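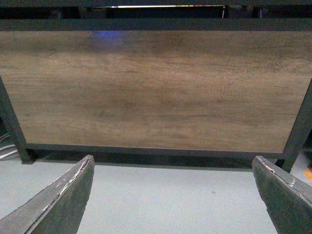

ことば遊び部 コラム

なぞなぞに制限時間はいらない

部の定例会では、長いあいだ1問2分という決まりで問題を出してきた。私はこの決まりをやめたほうがいいと考えている。

理由は単純で、2分で解ける問題ばかりが残るからである。出題する側は、時間切れが続くと場が白けるのを知っている。そこで、どこかで見たような問題を選ぶ。「パンはパンでも」の類いだ。答えを覚えている人が先に手を挙げ、まだ考えている人はそこで考えるのをやめてしまう。これでは記憶の早押しと変わらない。

8月の会で、リアム・オフラハータさん(Liam Ó Flaithearta)が英語の問題を1つ持ってきた。同じ文字で始まり同じ文字で終わる4文字の単語を、辞書を見ずにできるだけ挙げよ、というものだった。時間は区切らず、休憩をはさんでもよいことにした。出てくるのは最初こそ知っている単語ばかりだが、途中から皆が母音を入れ替えたり、紙に表を書いたりし始めた。ふだん黙っている部員が25個目を出したときは、私も驚いた。

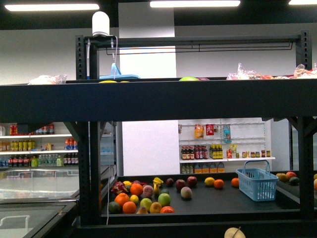
反対意見について

時間を決めないと会が終わらない、という意見がある。もっともだと思う。ただ、終わらなかった問題は持ち帰ればよい。翌月に答えを持ち寄るだけで、会の長さは今と変わらない。

もう1つ、検索すればすぐ答えが出るのだから宿題にする意味がない、という意見もある。しかし検索したい人は、2分の制限があっても帰り道で検索する。答えを見るかどうかは本人が決めることで、会の規則で防ぐ話ではない。

難しい問題ほどよいと言いたいわけでもない。部の問題帳には2000問ほどもいらないし、凝りすぎて出題者にしか納得できない答えは困る。答えを聞いて自分で確かめられること、途中まで考えた跡が残ること。この2点を満たす問題なら、易しくても時間をかける価値がある。

次の会では、時計を使わない回を試しに入れてほしい。早押しが好きな人のために、前半は今までどおりでかまわない。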